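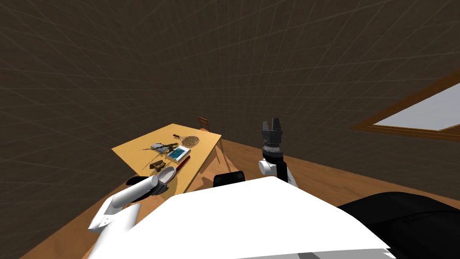
Loretta Wojcik wrote in to ask how on earth you follow an election in a country whose language you don't read, and whether it's worth trying at all when every candidate's name is spelled three different ways. Yes, it is! I've been doing it as a hobby for years and I can't recommend it enough. You need an ordinary notebook, a bit of patience and a free evening to set things up.

Step 1. Learn the job before you learn the people

Work out what the office can do. A president in one country runs the army and picks the cabinet, and a president in the next one opens bridges and signs what parliament sends over. Look for the constitution in English translation (most national parliaments have one on their website) and read only the chapter on the office being filled. Write down who can sack whom. I love this part – half the campaign speeches suddenly make sense.

Step 2. Find out who decides who gets to run

Some countries let anybody with enough signatures on the ballot. Others have a court or a council that vets the names first. Note the closing date for nominations and the date the final list comes out, and don't bother reading long profiles before then. I once filled 6 pages on a fellow who was struck off the list the next morning.

Step 3. Settle the spellings

Give each candidate one line in your notebook. Put the spelling you like best first, then every other version you come across, then the name in its original script copied from the election authority's site. Search with all of them. You'll find coverage under one spelling that never shows up under another, and it's often the local English-language papers, so well worth the fuss.

Step 4. Pick your sources and stick with them

I go with one wire service, one paper that leans toward the government, one that leans the other way and one from a neighbouring country. The neighbours are wonderful. They care about borders, rivers and the price of onions, and they'll tell you things the big networks skip. Browser translation is fine for the gist, but check any quote before you repeat it.

Step 5. Treat nicknames with care

Campaigns adore a nickname, and so do foreign reporters who want to liken everyone to a politician from back home. Write down who coined it. If it came from supporters, it tells you how they'd like him or her to be seen. If it came from an analyst overseas, put a question mark beside it and move on.

Step 6. Read polls slowly

Look for the sample size, the dates and whether people were asked by phone or at the door. A poll of 1827 people across all the provinces and a poll of 136 people outside a train station can end up in the same headline. Adelmo D'Amico, who swaps notes with me, keeps his in a separate column in green ink, and I've pinched the idea.

Step 7. Plan for the count

Convert the closing time of the polls to your own time zone and check whether there's a runoff. Early results usually come from wherever counting is quickest, so write the percentage counted beside every figure you jot down. Then go to bed! The numbers will be much better by breakfast.

If your first try is a June vote, start on the spellings in April. Mine took me two weekends.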